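Ticket: hand lets go late, right side
Opened by: Yamila Quezada
Status: open, waiting on Jomar

Hi Jomar, me again! Thumb on the right hand is still slow to open. I restarted it, reloaded your June settings, no change. The log gives error 53 every time, and the delay is roughly 300 ms (Santino's unit stays under 200).

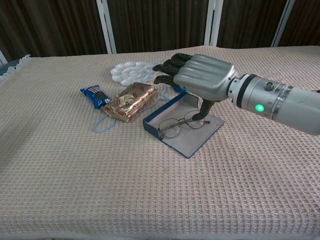

The delay worries me most on thin stuff. A box I can live with, but with the thumb tip right down by wire-rimmed glasses in their open case, a late release could bend a frame. The light on the forearm is green, so don't go by that! Can you send a new thumb motor?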